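### 3.3 Items with a lid, a body and a handle

Most of the items in the Ivari kitchen set were easy to sort. Plates went with plates, and spoons went with spoons. The hard group was the one we came to call mixed-body items: small countertop pieces in which a plastic top, a container and a handle are joined or stacked. The full set held nearly 600 pieces from 30 households, and the mixed-body group caused most of the disagreement among our coders.

Touran Bakhtiari, Siamak Azimi and Muchen Guo coded the group separately in August. Each wrote down a name for the item, the shelf they would put it on, and the part they would take hold of first. They worked without packaging or manuals. They could turn an item around and look at it from any side, but they didn't take it apart until the first sheet was filled in.

Names varied the most. A single item could be a chopper on one sheet, a jug on the next and a storage jar on the third. Guo tended to name an item by its top, and Azimi by its body. Bakhtiari often left the name blank and wrote only the shelf. We kept all of these answers. Where a coder gave two names, the first was used in the tables and the second was kept in the notes.

Viewing side mattered for the names as well. On the item in Figure 3, the side view takes in a clear glass lower half and a curved handle. The close view from higher up is mostly domed lid, with the long, flat handle lying across the top. A coder who starts from above has much less to go on for the lower part, and we found this in the sheets for several other lidded items.

**Figure 3.** Pale, rounded kitchen item from the mixed-body group, three views.

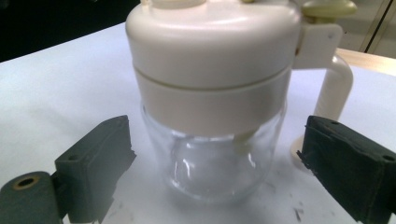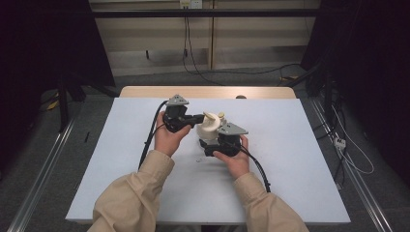
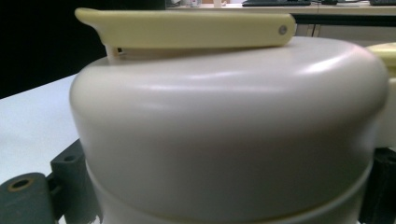

Should a lidded item be shelved by its lid or by its container?

By its container, if the container can be used without the lid. If the two only work as a pair, they are kept together and shelved under the name of the whole item. We used this rule for the final shelf codes, and it settled most of the cases left open after the first sheet.

The remaining cases went to Clifford Kowalchuk, who had not seen the earlier sheets. He was given the item and the shelf list and asked to pick one shelf. His choice was final. In a few cases he picked a shelf that none of the coders had used, mostly for items with a tall top and a shallow body. These are marked with a dagger in Table 3.

Handle codes were simpler. A handle was coded as side, top or none, according to where it was attached, without regard to how far it reached. Loose handles were stored with their items and coded after being put back on. We didn't code color. Pale plastic was common in the set, and an early trial with color names added work without helping anyone agree on a shelf.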